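Ticket 170: Fabric backdrop sagging, letters dropping off
Room: Jodside, small room
Opened by: Jarmo Leinonen
Status: Solved
Print this ticket | E-mail this ticket

Problem as reported

The cloth on the back wall had slumped overnight for the third time, and it took the "F" down with it. I love this room with its dark walls and the bright lettering, so I was determined to get it right this time! The side sheet was fine. Only the back one kept slipping, and always from the corner where the two sheets meet.

What I tried first

1. Ironed the back sheet. It did nothing for the sagging and the fold lines are still there, but it was oddly satisfying and I'd do it again.

2. Tape along the top edge. Held for 15 minutes. The grey paint in here just doesn't like tape, and I spent longer rubbing off the sticky bits than I did putting it up.

3. Swapped the tape for small dark clips, one on the upper left and one right in the corner. Huge improvement! The cloth hangs down towards the table on both walls now, and from the doorway you hardly notice the clips at all.

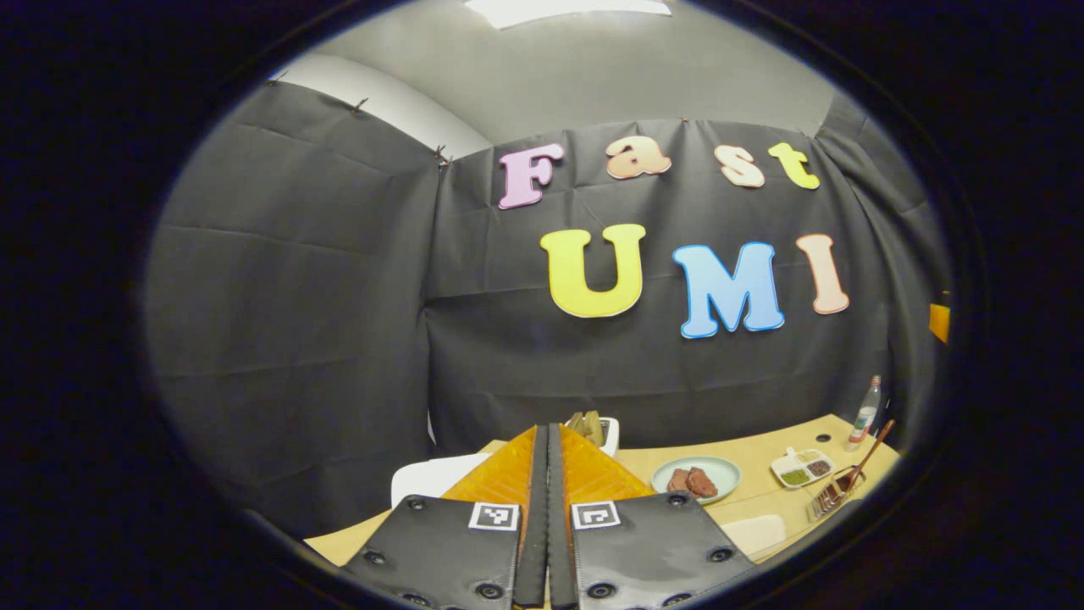 4. Letters back on. I laid both words out on the floor first, "Fast" on top and "UMI" underneath and a little to the right, then worked from the bottom row up. The big letters are heavier than they look, so press each one for a slow count of 15 and leave it alone — no nudging it straight afterwards (I know, I know, I nudged the "M").

Reply from Medau stores

Lovely job. Were the old sticky pads the white ones from the Jurnier box? They go hard in a cold room. We have the softer sort if you want them.

Reply from Jarmo

Yes, those! Please send the soft ones, they grip the cloth so much better. I've tried one on the "s" and it's brilliant. Some creases are still showing but they're gentle and I've stopped minding them.

Closed 9th February. Reopen if the corner clip slips.

Recent tickets
Light panel in small room buzzing
Plates missing from Dağdelen cupboard
Table wobbles on the door side
Order more clips before May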